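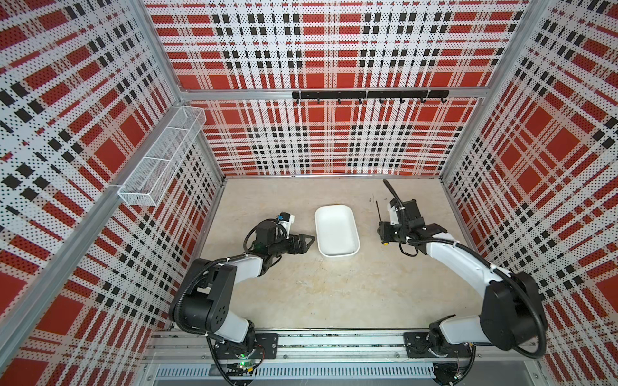
Plaid Wins in Brosside, and the Tub Stays White

Jul 15, 2021

The residents of Brosside have spoken, and what they said was plaid.

After five months of consultation, the housing association announced that the utility corners in its apartment buildings will be lined with perforated panels in red, white and black, floor to well above head height for anyone sitting down. The pattern, sold by Ullari under the name Jarine, beat a plain gray that the association's own newsletter had called "calming" on three separate occasions.

Ballots went out in February to 2,367 tenants. Of these, 1,658 came back, a turnout the last council election can only dream of. Another 161 arrived after the deadline and were not opened, though several had comments written on the outside of the envelope.

The plaid runs across the back wall and both side walls of the sample corner, so that a person looking for somewhere to rest their eyes will be directed to the floor, which is beige. Silver rails and posts hold the thing together. A black rack of small hooks hangs from the rail at the back, with nothing on it yet, and a long white mesh basket with compartments is fixed to the left. What goes into the compartments has been left to the individual conscience. A draft guidance note suggested "clothespins and similar," and drew eleven pages of response on the word "similar."

Then there is the tub. Each corner will come with one, white, with rounded corners, and it was the only item on the list that was not put to a vote. The association says it wanted something that could take a soaking shirt or a week's worth of muddy potatoes. Chauhan, the store on the main street that is handling the orders, has it at 38 dollars to anyone outside the scheme.

Tenants who came to look at the sample have mostly been interested in how it will age. The one on show has a few dark specks in the bottom, and the floor it stands on is scratched and scuffed in places, which at least spares everyone the speech about how it will look after a winter.

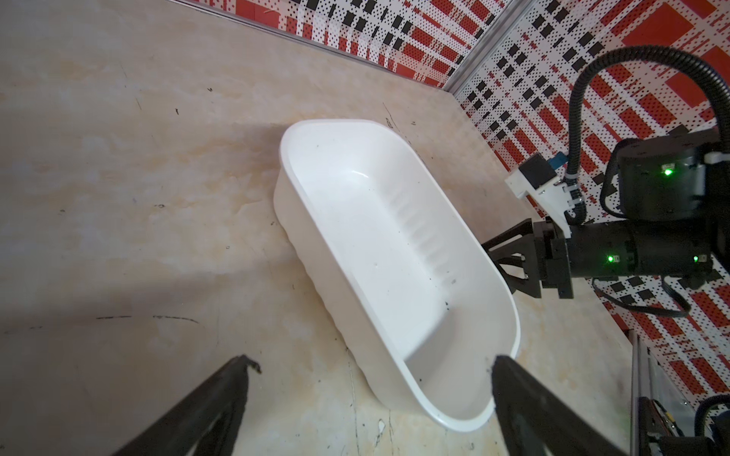 Donal Hanrahan thinks the tub is too shallow for potatoes and would like it noted that he said so at the first meeting, before there was a sample to look at. He voted for the gray. He has no objection to plaid on a blanket, he added, but he does not want to be stared at by a wall while he is rinsing socks, and he asked whether tenants would be allowed to hang a sheet over it. The association has promised a written answer.

Work begins in the east building, where the present utility corner consists of a nail. Tenants there have until the end of the month to clear it. The gray panels remain available from Ullari, on request, for hallways.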